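8월, 밤 11시 40분

오늘은 진짜 길었다. 씻고 누웠다가 잠이 안 와서 다시 일어나 앉았다. 안 써두면 내일 아침에 순서가 다 뒤섞일 것 같아서.

아침엔 기분이 꽤 좋았다. 어제 밤새 돌린 정책이 드디어 수렴한 것처럼 보였고, Nandini도 로그를 보더니 "이번엔 되겠는데?" 하고 엄지를 들어줬다. 우리가 요즘 붙들고 있는 건 Cotley 과제의 선 분류다. 로봇팔 두 대가 테이블에 흩어진 선을 집어서 파란 통에 나눠 담는 일. 말로 하면 정말 별거 아닌데, 선이라는 게 한 번도 같은 모양으로 누워 있는 법이 없다. 블록 옮기기 할 때가 천국이었지. 그때는 그것도 어렵다고 투덜거렸는데 말이다!

오전에는 그럭저럭 굴러갔다. 팔이 좀 망설이긴 해도 집을 건 집고 놓을 건 놓았다. 나는 옆에서 커피 마시면서 성공이랑 실패를 적었고, Nandini는 Forsyth에 보낼 월간 보고서를 쓰고 있었다. 솔직한 마음으로는 점심 전에 오늘 할당을 다 끝내고 일찍 퇴근할 생각이었다. 그런 생각을 하면 꼭 안 된다.
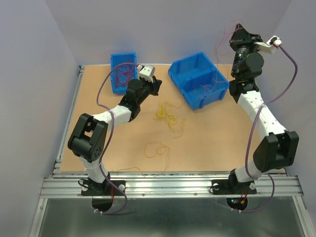

노란 선 남은 거 담는 중. 빨간 선은 이미 왼쪽 통에.

문제는 점심 먹고 와서 생겼다. 오른팔이 위쪽으로 올라갔다가 내려오는 동작에서 갑자기 덜컥, 하고 한 박자 쉬는 거다. 처음엔 통신이 잠깐 밀린 줄 알았다. 그런데 다음 번에도 비슷한 높이에서 또 덜컥. 세 번째에는 덜컥하고 나서 손목이 휙 돌아가더니 그대로 굳어버렸다. 화면에는 관절 과부하 경고가 뜨고, 왼팔은 아무것도 모른 채 혼자 제 할 일을 계속하고 있었다. 이게 제일 소름 돋았다. 한쪽이 멈추면 다른 쪽도 같이 서야 하는 거 아닌가? 우리 다 그렇게 되어 있는 줄 알았는데!

내가 비상정지를 눌렀다. 누르고 나서 보니까 손바닥에 땀이 흥건했다. 팔이 작아서 크게 다칠 일은 없다고 다들 말하지만, 선을 문 채로 손목이 휙 도는 걸 코앞에서 보면 그런 말이 하나도 위로가 안 된다. 더구나 10초 전만 해도 나는 굴러간 선을 밀어 넣어줄까 하고 손을 뻗으려던 참이었다. 안 뻗어서 다행이지. 아니, 애초에 그럴 생각을 한 것부터가 잘못이다. 여기 적어두고 반성한다. 돌아가는 중에는 손 넣지 말 것. 절대로.

일단 전원을 내리고 Nandini랑 둘이 로그를 깠다. 멈춘 회차의 스텝 번호가 3,146이었고, 그 앞에 덜컥한 회차를 찾아보니 거기도 손목 전류가 뾰족하게 튄 자국이 있었다. 나는 모터가 갔다고 생각했다. Nandini는 케이블이라고 했다. 손목에 물린 보라색 케이블이 팔을 위로 들 때 당겨지는 것 같다고. 그래서 전원 꺼진 상태로 팔을 손으로 천천히 들어 올려봤는데, 정말로 어느 높이부터 뻑뻑해졌다. 아래쪽 타이로 묶어둔 데서 여유가 모자랐던 거다. 지난주에 정리한답시고 그 타이를 바짝 조인 사람이 누구냐면, 나다. 하하. 깔끔해 보인다고 혼자 뿌듯해했던 기억까지 난다.

타이를 풀어서 길이를 다시 잡고 조금 느슨하게 묶었다. 이건 금방 끝났다. 오래 걸린 건 왼팔 문제였다. Nornidar 컨트롤러 설정을 뒤져보니 양팔 연동 정지 항목이 꺼져 있었다. 언제부터 꺼져 있었는지는 아직 모르겠다. 펌웨어 올리면서 기본값으로 돌아간 것 같기도 하고, 누가 한 팔만 시험하느라 껐다가 잊은 것 같기도 하고. 변경 이력이 남는 설정이 아니라서 더 답답했다. 켜고 나서 일부러 한쪽에 오류를 넣어봤더니 이번엔 둘 다 동시에 섰다. 7번 해서 7번 다 섰다. 그제야 좀 숨이 쉬어졌다. 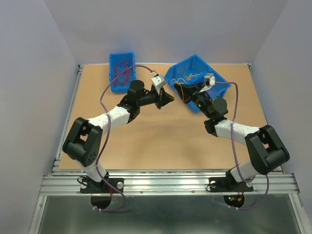 그러고 나서 다시 돌리는데 속도를 40퍼센트로 낮췄더니 어찌나 느린지, 선 하나 옮기는 걸 보면서 둘 다 하품을 했다. 그래도 덜컥은 없었다. 귀를 기울이고 있었는데 손목 올라갈 때 나던 그 드르륵 소리도 안 났다. 생각해보면 그 소리는 며칠 전부터 났던 것 같다. 들었는데 그냥 원래 그런가 보다 했지. 앞으로는 이상한 소리 나면 시간이라도 적어놔야겠다.

찜찜한 건 데이터다. 지금까지 모은 게 3,638회분인데, 케이블을 조인 뒤에 찍은 것들은 팔이 살짝 당겨진 상태로 움직였을 거 아닌가. 그걸 그대로 학습에 넣어도 되나? Nandini는 손목 전류 값으로 걸러내면 된다고 하고, 나는 그 주 것을 통째로 빼고 싶다. 결론은 안 났다. 저녁 먹으면서도 계속 그 얘기만 했다. 김치찌개가 다 식을 때까지. Nandini는 매운 거 잘 먹는다더니 물을 세 잔이나 마셨다.

사고 보고는 Ondeck에 올렸다. 다친 사람도 없고 부서진 것도 없는데 올려야 하나 잠깐 망설였지만, 연동 정지가 꺼져 있었던 건 아무리 봐도 그냥 넘어갈 일이 아니다. 원인 칸에 "케이블 고정 불량"이라고 쓰고, 작업자 칸에 내 이름을 썼다. 쓰는데 얼굴이 좀 화끈거렸다. Nandini가 옆에서 보더니 자기도 그날 같이 있었는데 못 봤다면서 자기 이름도 넣으라고 했다. 고마웠다. 내일 커피는 내가 사야지.

내일 할 일. 출근하자마자 전원 넣기 전에 양쪽 팔을 손으로 끝까지 들어보기. 연동 정지 켜져 있는지 보고, 시작 점검표에 그 항목 넣기. 왼팔 쪽 타이도 풀어서 다시 묶기(오늘은 오른쪽만 했다). Nornidar에 메일 보내서 펌웨어 올리면 그 설정이 초기화되는지 물어보기. 그리고 보고서, 아 맞다, Forsyth 보고서. Nandini가 쓰다 만 걸 내가 절반 맡기로 했는데 아직 한 줄도 안 썼다. 모르겠다, 일단 자자.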